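3.2 Household water use at the bathroom sink

Metered data from the Kolwood district gave a total for each home but did not show which fixture the water came from. We therefore fitted separate loggers to the cold and hot feeds under the bathroom sink in 94 of the 295 homes that returned the first survey. The loggers stored one reading per second and were collected in June.

A draw was counted as a single event if the flow did not stop for more than four seconds. Events under 0.1 liters were dropped, as most of them came from drips after the tap was closed. The cleaned set was then split by time of day, following the scheme of Oyelaran but with the late evening kept as its own period – residents in Kolwood go to bed later than those in the Ollberg study, and merging the two hid a clear second peak.

Toothbrushing made up the largest share of short events in both peaks. Homes where residents reported using a cup for rinsing had fewer long draws than homes where they did not. The gap was smaller on weekends. We did not find a difference between homes with one sink and homes with two, although the second group was small.

Self-reports were a weak guide to actual use. Many residents who said they always closed the tap while brushing had morning draws longer than a minute. Gorska saw the same pattern in showers and put it down to habit. Our survey was not built to test that, and shaving or face washing may explain part of it.

Figure 4. Bathroom counter with sink, cup and two toothbrushes. 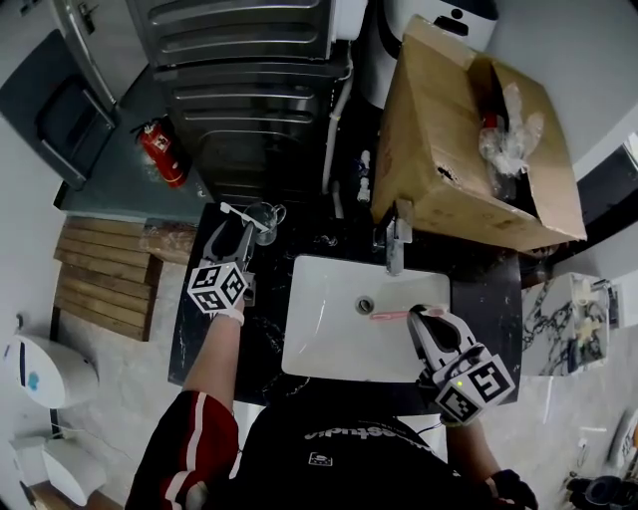 Vol. 12, No. 3, p. 47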